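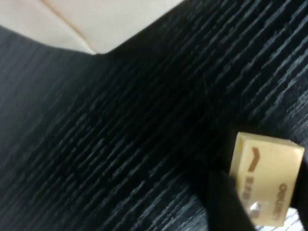 The wrist camera's view of an eraser at the gripper.

How a Robot Learns From Being Shown
Betosstead Science Pages, Machines section. Updated 17/03/2023

Picking up an eraser and putting it in a pencil pouch takes a person a few seconds. You do not plan it. Your eyes find the eraser, your fingers close on it, and your hand goes to the opening of the pouch.

A robot arm has none of this built in. It has motors, and each motor turns when it gets a signal. Somebody has to supply the right signals in the right order. One way is to write every movement down as computer code. Another way is to show the robot the task and let it record what was done. The second way is called teaching by demonstration, and it is the subject of this page.

Why not just write the code?

Code works well when nothing changes. In a factory, a part can arrive at exactly the same spot every time, and the arm can repeat one movement all day.

A desk is different. The eraser may lie straight or at an angle. The pouch is made of cloth, so its opening can be wide, narrow or folded over. A program that says "move forward, then down, then close" will miss if the eraser has been moved by the width of a finger. Writing a rule for every possible position would take a very long time, and some positions would still be left out.

Two ways to show a robot

Teaching by hand. The person takes hold of the arm and moves it. The motors are set so that they do not push back. Inside each joint is a sensor that measures the joint's angle, and the computer stores these angles again and again while the arm is being moved. Engineers call this kinesthetic teaching. "Kinesthetic" means having to do with the feeling of movement.

Teaching by remote control. The person does not touch the working arm. They move a controller instead. It may be a joystick, a hand-held device or a second, smaller arm. The working arm follows. This is called teleoperation. "Tele" comes from a Greek word meaning "far," although the person may be sitting at the same table.

Each way has a drawback. With teaching by hand, the person's own arms and hands can get in front of the cameras. With remote control, the person cannot feel the object directly, so it is harder to judge how tightly the gripper is squeezing. New operators often squeeze too hard or let go too high above the target.

What gets recorded

One complete try at the task, from start to finish, is called a demonstration or an episode. The computer cuts it into many short time steps. In the pouch task used by the Mac Suibhne Robot Workshop in Zondholm, the longest episode has 361 steps. For every step the computer saves:

The angle of each joint in the arm
How far open the gripper is
One picture from each camera
The command the operator sent at that moment

The last item is the one the robot is meant to learn. The first three describe the situation, and the command is what a person chose to do in that situation. The learning program is given both together, thousands of times.

Why there is more than one camera

A camera attached near the gripper moves when the gripper moves. It sees small things from very close, which is useful in the last moments before a grasp. It has a poor view of everything else. When the gripper is down near the table, the camera there may see only cloth, a finger and the object.

A fixed camera stays in one place. It takes in the table as a whole, so the program can work out how far the object is from the pouch. Small details are harder to make out from there, and a fast-moving arm is recorded as a blur. A blur happens when the arm changes position during the short time the camera is collecting light.
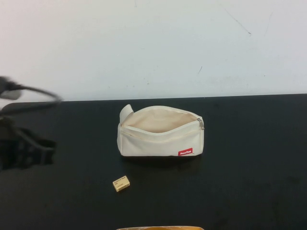
The program compares both views with the joint angles saved at the same time step. If one view is blocked or smeared, the other measurements can still tell it where the gripper is. For this to work, the clocks of all the devices have to agree. A camera that runs even a little late will show the gripper in a place it has already left.

Setting up the task again

After each episode, everything is put back for the next one. It is not put back in exactly the same place, and this is done on purpose. The eraser is turned or moved to a new position. The pouch may be shifted, or its opening pulled a little wider.

If the eraser always started in the same place, the program could learn to go to that place without using the cameras at all. It would look correct until the first time the eraser was somewhere else.

The Zondholm workshop recorded 186 episodes of the pouch task and kept 154. The others were removed after checking. In some of them the operator stopped halfway. In others the gripper bumped the pouch out of position, or a camera lost its connection. Recordings with small mistakes that the operator then fixed were kept — a robot also needs to see how to recover from a bad grasp.

From recording to moving

The saved episodes go into a learning program. It starts with poor guesses. For each time step it looks at the camera pictures and joint angles, guesses a command, and compares the guess with the command the person gave. The difference between the two is the error. The program changes its own settings slightly to make the error smaller, then goes on to the next step. The finished result is called a policy.

Next the policy is tested on the real arm with no operator steering it. A person stands next to the stop button. Tests include starting positions that were not in the recordings.

A policy trained only on this task can do only this task. It has no idea what an eraser is for. Swap the eraser for a tennis ball and it may fail, as the gripper would need to open wider and close at a different height. To teach the new task, the operator records new episodes.

Words used on this page

Demonstration or episode: one complete recorded try at a task.
Gripper: the part at the end of a robot arm that holds things.
Joint: a place where the arm bends or turns.
Operator: the person guiding the robot.
Policy: the learned set of settings that turns camera pictures and joint angles into commands.
Teleoperation: guiding a machine by remote control.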